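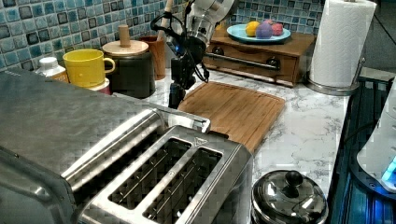 Kohei Yokoyama came back within the hour asking which switch was dropping, the single breaker marked SOCKETS or the wider one with the test button, and did it reset straight away or only after a wait?

It's the wide one, the RCD, and it resets straight away nearly every time. Sorry, I should have put that in the first message! The unit is a Wallner, two rows, fitted before we moved in. When it goes we lose the kitchen sockets, the garage and the outside lights, but the upstairs stays on.

**What I've done so far**

- Unplugged everything in the kitchen and left it 24 hours. Tripped twice, both at night.
- Plugged things back in one at a time (kettle, toaster, oven, then the fridge). No trips at all, all afternoon.
- Pressed the test button. It drops with a good clunk and goes back up.
- Swapped the old extension lead in the garage for a new Titex one. Made no difference.

So I was fairly sure it was the fridge, what with the compressor coming on in the night, and I'd half talked myself into buying a new one. Then it tripped while the fridge was running off a lead from the upstairs ring, so that was that idea gone.

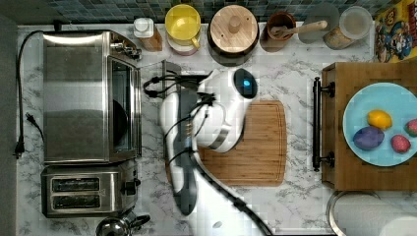 I should say I've also got a Fiteo monitor clipped round the main cable, which writes a line to a file whenever the load changes. The file is up to 3,225 lines now and I did go through a fair bit of it with a cup of tea, looking for anything that jumps just before the power goes. There's nothing. The load is flat, then it drops, then it comes back when I get downstairs in my slippers.

**Wednesday, update**

Mathis Marchal picked up the ticket and told me to stop looking at the load — a leak to earth can be tiny and the monitor would never notice it. Fair enough. He asked me to write down the weather next to each trip, which I thought was a bit daft until I did it. Every single one was during rain or a couple of hours after.

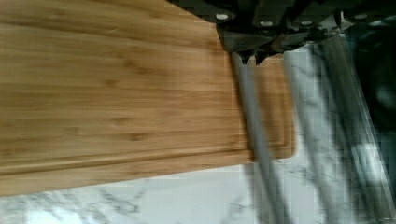
*Bamboo board, groove along the rim*

He then had me switch off the breakers on that side one by one and leave each off overnight. Sockets off: tripped. Garage off: tripped. Outside lights off: two wet nights and not a peep. I was so pleased I rang my sister.

The outside lights are on a run of cable that goes along the fence to a junction box by the shed. With the main switch off (and checked with a tester, before anyone tells me off) I took the lid off. The seal had gone flat on one side and there was a green crust on the earth terminal. A woodlouse too.

I've not touched the wiring itself. The lid is back on and that breaker is staying off.
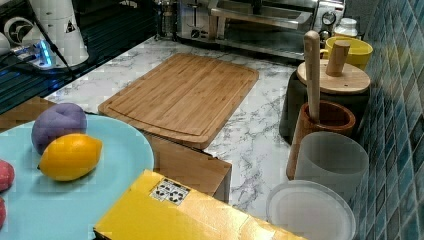 *Worktop: board, carton and turquoise plate*

**Where it stands now**

Kodum can send an electrician to replace the box and test the cable back to the house. The quote is £296, which seems all right to me, though I'd like to know if that covers a new length of cable or just the box. The one in there looks like ordinary grey indoor stuff and I don't fancy paying twice.

Two things I still need an answer on, please:

1. Should the outside lights have their own RCD, so the freezer in the garage doesn't go off with them? I lost a drawer of blackberries to this in August.
2. Is the Wallner worth keeping, or is it daft to put new work on an old board?

Please keep the ticket open until we've had some proper rain on the new box. I'll carry on with the weather notes and add them here.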